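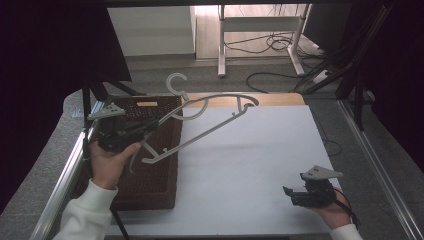
LELLVILLE PUBLIC LIBRARY
BOARD OF TRUSTEES
Minutes of the Regular Meeting

Date: Sep 22, 2025
Place: Sedgwick Room, Main Library
Presiding: Kirsty Lockwood, President

1. Call to Order
The President called the meeting to order at 5:16 p.m. A quorum was present.

2. Approval of Minutes
The minutes of the previous regular meeting were approved with one correction. Under Item 4, "east entrance" should read "west entrance."

3. Public Comment
A resident of Trodura Street asked that the book drop be emptied on Sunday evenings during the school year. The Director will report on staffing for this request at the next meeting. A second resident spoke in favor of keeping the local newspaper on microfilm after it has been scanned.

4. Winter Clothing Exchange
The Director presented the plan for the exchange, to be held in the lower level meeting room in February. Coats, sweaters and children's snow wear will be accepted at the front desk during open hours. Items must be clean and in wearable condition. Donors are asked to bring clothing on hangers where possible. The Board discussed whether to limit the number of items each household may take and decided against a limit for the first day. Moved and seconded to approve the use of the room and a supply budget of $300. Motion carried.

5. Roof Repair
The Board reviewed the proposal from Bometti for the flat section over the children's area. The work covers new flashing, two drains and replacement of damaged decking. Trustees asked whether the warranty would cover the existing skylight. The proposal does not say. Action was tabled until a written answer is received.

6. Circulation Policy
The Director reported that 513 new cards were issued over the summer. Moved and seconded to extend the loan period for audiobooks to 16 days, matching the period already in place for large print titles. Motion carried, with one trustee opposed.

7. Other Business
The bicycle rack on the north side is loose and will be reset before the first frost. The staff lounge refrigerator will be replaced out of the existing equipment line.

8. Adjournment
There being no further business, the meeting was adjourned at 6:40 p.m.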